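Depth dropouts on stainless and wire racks, grasp planner picks points in the sink

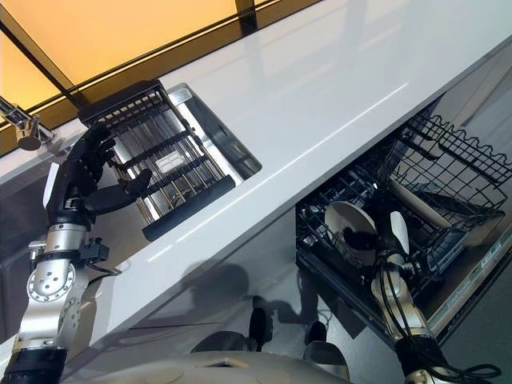
Posted by bteshome (Bezawit Teshome) – 9 July 2024 – Perception and Planning

We run a two-arm setup on a dish unloading task, Oltell planner on top, Visus for the depth and segmentation. The left hand is supposed to go to the black wire dish rack over the sink. The planner keeps proposing contact points on the basin, which it sees through the bars. The right arm, down in the dishwasher rack near the plate, gets sane targets.

Confidence threshold is at default. Hole filling is on. Has anyone got thin black bars to survive the filter?

herkgate_dan
Turn hole filling off first. It takes the nearest valid depth, and with bars that thin the nearest valid depth is the sink. Then look at the raw cloud before you touch anything else.

bteshome
Off now. The bars come back in pieces. The basin is still noisy along the right rim where it reflects.

moges_user
I would stop trying to get the rack from depth. It doesn't move much. Fit a model to the front rail and the rear handle, get a pose, and plan against the model. We do this in Moges with 11 keypoints and it holds up.

herkgate_dan
Disagree. That works until somebody swaps the rack. Merge 5 frames with small head motion and you get most of the bars without a model.

moges_user
Merging costs you time on every grasp, and both arms have to hold still while you do it. The countertop in that shot is a mirror too. You will merge the reflections along with the bars.

kl_planner
Mask the countertop with a plane fit and drop everything below it. Ours uses 1000 RANSAC iterations, which is probably overkill. For the rack, add the sink opening as a keep-out box in the collision scene so the planner can't choose a point down there even if the cloud is wrong.

bteshome
Keep-out box is in. Contact points now land on the bars or the rail, but 3 plans failed because the thumb clips the box when the hand comes in low.

kl_planner
Shrink the box at the top, or allow contact for the thumb link only. I'd shrink it.

herkgate_dan
Still a workaround. The cloud is wrong and you're hiding it.

bteshome
Agreed, but it lets me test the rest. I'll try the merge with the right arm parked and post both clouds.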